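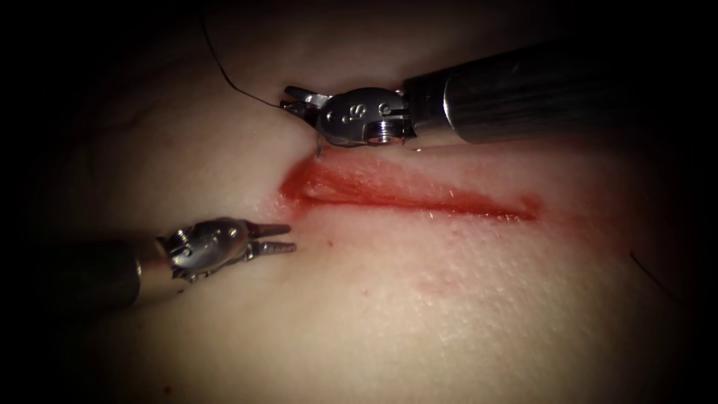
How many times can one tissue pad be sutured?
A Sitlow pad takes up to 10 closures along the same incision before the edges begin to tear. Turn the pad or start a new incision after that.

Section 3. Closing a straight incision

Before you start, check that the pad is seated in its tray and that the surface rises in a gentle mound. A pad pulled flat puts too much tension on the edges, and the stitches will cut through.

1. Set the pad so the incision runs left to right in front of you.

2. Look at the gap. A cut often opens wider at one end and narrows to a point at the other. Start at the wider end.

3. Blot any pooled color with a lint-free wipe. Do not rub. Rubbing lifts the top layer and leaves a rough border that is hard to grip.

4. Place the first stitch just inside the wide end. Enter and leave the pad at equal distances from the cut.

5. Bring the edges together until they touch – no further. If the edges roll inward, loosen the thread and take the stitch again.

6. Work toward the narrow end, keeping the spacing even. Stop just short of the point.

7. Trim the thread ends and inspect the line from both sides.

Note: Red color a short way beyond the cut is normal staining and does not affect the strength of the pad. It fades after rinsing but will not wash out completely.

Note: Thread is sold separately. The Carvalho spool (part 934) is the size used for the exercises in this guide.

CAUTION: Grip the pad lightly. Closing the jaws of any instrument hard on the edge of the cut will leave a permanent mark and may split the skin layer.

CAUTION: Practice pads are for training only. Keep them away from clinical supplies, and do not use practice thread on patients.

After the session

Remove all thread before storing the pad. Rinse in 500 ml of cool water with a drop of mild soap, pat dry, and dust the surface lightly with the Trustura powder from the kit. Store flat in the lidded tray, cut side up. Do not stack pads directly on each other – they will stick.

For replacing a worn pad, see Section 4.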